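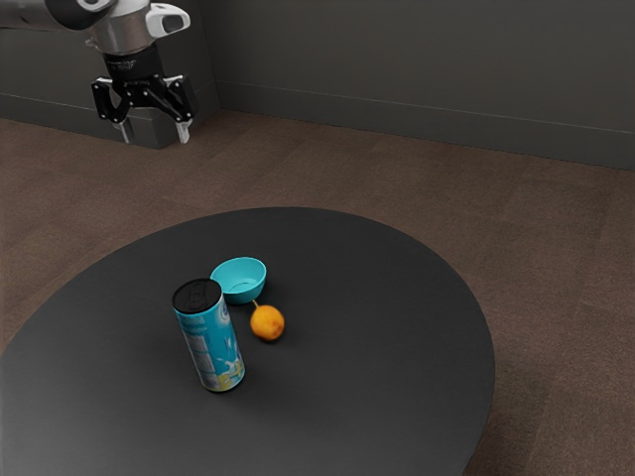
Mayo, por la mañana, banco del fondo. Empiezo con la sonda de sal de Lurnex, la que en el catálogo promete medir la salinidad de la piscina «sin calibración durante toda la temporada». No me lo creo y por eso la tengo en el banco antes de dejar que la cuelguen de un skimmer. La célula es de dos electrodos enfrentados, y entre ellos tiene que haber agua y solo agua. En la pinza negra abierta, con sus dos puntas gris claro y el hueco ancho en medio, el agua pasaría sin problema; en la sonda el hueco es tan estrecho que cualquier burbuja se queda enganchada y parece que falta sal. Sospecho que la mitad de las llamadas de «la sonda dice que eche sal» vienen de ahí, aunque de momento es sospecha y así la apunto.

Lo que pide el cliente de la piscina Cocco es sencillo: que el clorador salino deje de pararse por salinidad baja. Ya ha echado sacos dos veces por consejo de la pantalla. El agua, probada con la lengua, sabe bastante salada, que no es un método pero tampoco es nada.

## Patrón

- Frasco de 500 ml con agua destilada y sal de piscina sin aditivos, pesada en la balanza pequeña. Concentración: 4 g/l.
- Frasco y sonda en el mismo cubo de agua hasta que igualen temperatura. Dejarlos bastante rato, que la compensación automática de estas sondas es lenta y el manual no dice cuánto.
- Remover con varilla, despacio. Si se remueve con alegría se mete aire y volvemos a lo de las burbujas.
- La sal que tenemos en el bidón azul NO vale para patrones, ha cogido humedad y pesa de más.

Primera lectura, metiendo la sonda tal cual y de golpe: 2.011 mg/l. La mitad de lo que hay en el frasco. La pantalla lo da con todas sus cifras, como si el último dígito significara algo.

Saco la sonda, la inclino, la vuelvo a meter de lado y le doy unos golpecitos con el dedo. Sube casi hasta el valor del patrón y se queda quieta. Repetido varias veces: metida recta, baja; metida de lado, bien. Con eso no hablaría de una sonda mala. Hablaría de una sonda que depende de cómo la metes, y en una instalación real la mete cualquiera.
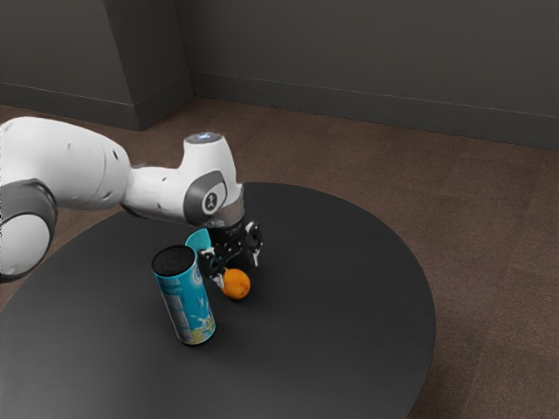 También hay que mirar la orientación en la tubería. El folleto dibuja el portasondas en un tramo horizontal y arriba, justo donde se junta el aire cuando la bomba chupa un poco por la tapa del prefiltro. En Cocco está montado así, según el dibujo, y el instalador no tiene culpa ninguna. Propongo pasarlo a un tramo vertical con flujo ascendente, o como mínimo girarlo a un costado, y cambiar la junta del prefiltro, que lleva tiempo pidiéndolo. Si solo cambiamos la junta y mejora no sabremos cuál de las dos cosas era, así que primero una y luego la otra. Sé que en la práctica irá alguien con prisa y hará las dos a la vez.

## Prueba de dilución

Al frasco del patrón le añado 100 ml de destilada. La lectura debería caer una sexta parte. Cae algo menos. Puede ser la sonda o puede ser mi probeta, que tiene el borde mellado y nunca me ha dado confianza para medir fino. Repetir con el matraz bueno antes de acusar a nadie.

Por comparar, el fotómetro Jiltik, con la pastilla de cloruros: da un valor razonable en el patrón y otro razonable en el diluido, pero el frasco de pastillas no tiene la caducidad legible. «Razonable» quiere decir que se parece a lo que yo ya sabía que tenía que salir. Eso vale poco. La próxima vez que lea otro, sin decirle qué hay en cada frasco.

## El limpiador

El comercial dejó una botella de Sustura, desincrustante para células, y recomienda un baño cada mes «aunque no se vea cal». Me gustaría ver un solo dato detrás de ese «aunque». El baño ácido quita cal y, si la hay, la sonda mejora. Si no la hay, lo que se lleva por delante es el recubrimiento de las placas del clorador, poco a poco, y luego se vende una célula nueva. No digo que sea la intención.

Miré los electrodos de Cocco con la lupa: una película blanquecina muy fina en un borde, nada más. Salió con vinagre rebajado y un cepillo blando. La lectura antes y después de limpiar, con la sonda metida de lado, cambió tan poco que no sabría distinguirlo del ruido. No voy a usar Sustura en esta sonda. Queda la botella cerrada en el armario de ácidos, lejos del hipoclorito — y que siga lejos, por favor, que la semana de la mudanza los encontré en la misma balda.
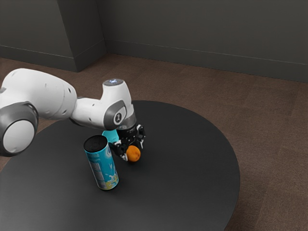 **¿Hay que echar más sal en Cocco?**

De momento ni un saco. Primero se toma una muestra del vaso, a un codo de profundidad y lejos del retorno, y se mide aquí contra el patrón. Si sale en el rango que pide el clorador, lo que sobra es fe en la pantalla. Si sale alta, que me lo temo después de dos tandas de sacos, habrá que vaciar una parte y reponer con agua de red, y eso conviene hablarlo con el cliente antes de tocar nada.

## Cosas que no sé

La compensación de temperatura. He trabajado con todo templado y el agua de Cocco en esta época sigue fresca. El aviso de sal baja salta por la mañana temprano, dicen, con el agua más fría, y a mediodía se rearma solo. Eso encaja con una compensación floja tanto como con las burbujas del arranque de la bomba. Las dos explicaciones me valen y por tanto ninguna. Se podría separar arrancando la bomba a mediodía tras unas horas parada: si el aviso salta igual, apunta a aire.

Tampoco sé si esta sonda es representativa. Es una, de segunda mano en cuanto a horas de uso, y la etiqueta del cable está borrada. Pedir a Lurnex otra nueva de fábrica y, ya puestos, la curva de calibración con la que salen. La última vez mandaron el mismo folleto en otro tamaño.

Pendiente:

- matraz bueno y repetir dilución
- pastillas nuevas para el Jiltik
- muestra de Cocco en botella limpia, llena hasta arriba
- junta de prefiltro (mirar diámetro, la que hay en el cajón es de otro modelo)
- repetir el patrón con el cubo en la nevera

La sonda queda enjuagada y con el capuchón puesto, en el segundo cajón. El frasco del patrón diluido lo he tirado, el rotulado «4 g/l» hay que volver a prepararlo.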